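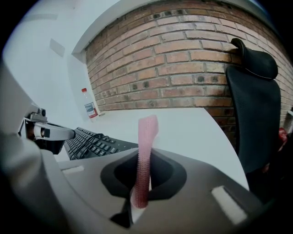

Welcome back, everyone, and thank you for moving your chairs so quickly last time. Our subject for this session is the desk itself: what sits on it, where it sits, and how much of our working day we spend reaching around things we put down without thinking. I'd like you to begin with the most ordinary combination there is, a keyboard and something to drink. On the white desk we start from, the black keyboard is over to the left, a black cable loops beside it and across some of the keys near one end, and a clear plastic water bottle with a red cap stands much further back, close to where the plain white wall meets the brick. Keep that arrangement in mind as you read, as we'll come back to the cable and the bottle more than once.

Session 3: The Working Surface
Setting Up a Shared Desk, evening course
Notes by Melina Sotiropoulos

Before you start

Bring your homework sketch of your own desk. It doesn't need to be pretty (mine never are), but please mark the edges, the wall if there is one, and the side you get in and out of the chair. A few of you drew only the objects last time and left out the desk, and then we had a hard time talking about distances! If you missed the homework, draw one now from memory and fix it when you get home.

Near, middle and far

We divide the surface into three bands. The near band is whatever you can touch with your elbows resting at your sides. The middle band is what you reach with your arm stretched out but your back still against the chair. The far band is everything you have to lean for.

The keyboard belongs in the near band, and most people manage that without help from me. The middle band is for things you pick up several times an hour: a notebook, a pen, a phone if you must. The far band is a good home for things you want but don't want to knock over, so a bottle with its cap screwed on does nicely back there. An open cup is another matter. If you have to lean over the keys to get it, you'll be bringing it back over the keys too, and I say this as a person who has dried out a keyboard with a borrowed hair dryer. Put an open cup to the side, on the hand you drink with, and let the far band have the capped bottle.

Britt-Marie Halvorsen asked whether left-handed people should simply flip everything. Mostly yes, though the number pad stays where the manufacturer put it, so you may want to slide the whole keyboard over a little and see how your shoulders feel after an hour or two.

Cables

A cable lying over the keys is a small nuisance, and small nuisances are what this course is made of. Usually there's too much slack on top of the desk and too little below it. Try this in order:

Lift the cable clear of the keyboard and lay it straight back toward the wall.
Feed the extra length down behind the desk, if there's a gap.
If there's no gap, gather the slack into one flat loop and tie it behind the keyboard, out of the way of your wrists.
Push your chair back and stand up once to check that nothing tugs.

Soft ties are kinder than the hard plastic kind, and you can undo them when you change your mind — you will change your mind. The Hustora ones in the supply drawer are for class use, so please put them back.

Small loose things

Pens and little sticks of one sort or another drift toward the back of a desk and stay there. I don't think you need a fancy organizer for this. A low cup or a shallow tray in the middle band is plenty. Babatunde Igwe uses the lid of a shoebox and it has outlasted two trays I bought.

Exercise in pairs (bring your sketch)

Swap sketches with your partner. Mark each object N, M or F for its band, and draw every cable you can remember as a line. Then move one object only, and explain the move to each other before you swap back. Sarla Ahuja will come around with colored pencils. Take your time over this, and please don't redesign the whole desk, tempting as it is.

For next session

Work at your changed desk until we meet again and write down each time you have to lean. One line per lean is enough. We'll be in the Ivanora room, up the back stairs, and Zainab Okonkwo will start us off with chairs and lighting while I set out the lamps.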